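Our Town Is Not the Friendliest Anything

March 16, 2024

Another ranking came out, and Kimton made the list. We are, I'm told, the 22nd most well-read small city in the country. The sign people at the north exit must be warming up their ladders.

The ranking was put together by Illix, a company that sells mattress covers. I have nothing against mattress covers. I do wonder how the firm came to know so much about my neighbors' reading habits, so I went and looked for the part where they explain it.

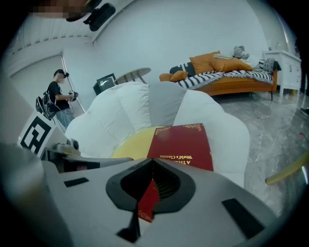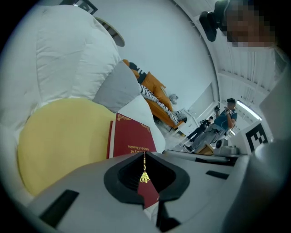 A red hardcover, seen twice.

The explanation runs to one paragraph at the very bottom, in pale type. Illix took the number of bookstores per 1000 residents, added a score for "online interest in reading," and mixed in an average of customer reviews for coffee shops. Coffee shops! If the line at the drive-through on Yap Street moves faster, we become more literate.

The bookstore number bothers me more. Kimton has 2 stores that sell books. One of them is Kita, which is mostly a gift shop and keeps a rack of paperbacks next to the scented candles. I like Kita and have bought candles there. But I would guess the rack is the same one I was turning in 2008, and I'm fairly sure I recognize a few of the thrillers.

The library doesn't count in the ranking at all. You could check out a novel every morning for the rest of your life and Illix would have you down as a person with no interest in reading, unless you stopped for a latte on the way home and gave it five stars.

I know how these things work. A company wants its name in the news, and a list of cities is the cheapest way to get it there, because every city on the list has a local outlet that will run it. The top places brag and the bottom places get mad, and both of them link to the mattress covers. We were the rudest drivers in the region one year. Another year we had the best porches. I never met anyone who was asked about either.

What gets me is that city hall plays along. The badge from Illix is already on the visitors' page, and there's talk of a "well-read" banner over Main Street in May. This is the same city hall that cut the library's evening hours and hasn't said a word about bringing them back. I work until six. The doors are locked when I get there, and I read the notice taped to the glass, which I suppose goes toward our score.

If they have money for a banner, I'd like to see what it costs, and how many evenings that would buy with the lights on and somebody at the desk. I've sent the question in twice. So far I've received a link to the ranking.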